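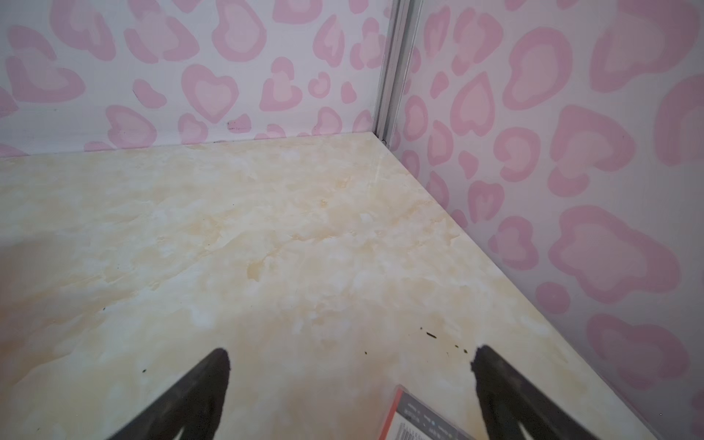 3.2 Surfaces and wall coverings

The enclosures were lined so that the floor and the walls could be changed separately. Floors were chosen from stone-look, wood-look and single-color finishes. Wall coverings were printed sheets in plain, striped, floral and animal patterns. Nine combinations were used in the main study, and each was given a short code that is kept in all tables below.

Figure 2. Corner of an enclosure with the cream marbled floor and the pink heart-leopard wall covering (combination M4). A grooved aluminum strip runs down the joint between the two walls.

Combination M4 was included for its contrast in scale. The marbling on the floor is made of soft tan and ochre patches with no clear outline, while the wall print has closed shapes with a darker pink ring around a lighter center. The hearts vary in size, and some are only partly formed, which makes the repeat of the print hard to find by eye. In the pilot ratings, collected in September at the Clulmont site, people described the print as "busy" more often than any other, but they did not rate the corner itself as harder to locate.

The floor finish is glossy and shows faint reflections. Gloss was not controlled in the pilot. In the main study it was recorded for every combination as matte, satin or gloss, and it enters the model in Section 4 as a separate term.

3.3 Joints and edges

Wall sheets were cut to meet at the corner and were not folded around it. A folded sheet carries the pattern across the joint, and in early tests this made the two walls read as one surface. The lower edge of each sheet was trimmed to the floor line. No baseboard molding was added, as a molding would have given every combination the same strong horizontal edge.

Small marks and specks near the floor line were left in place unless they were longer than the width of one printed shape. Sheets with larger damage were replaced with stock from the same Lunetti roll.

3.4 Ratings

A total of 146 people took part in the main study. Each person rated a subset of the combinations for clutter, depth and ease of finding the corner, on the scales given by Guo in the earlier room-edge work. After incomplete forms were removed, 2532 ratings remained. Clutter and depth were scored on the same sheet. Corner ratings were collected separately, after a short break, to limit carryover from the pattern questions.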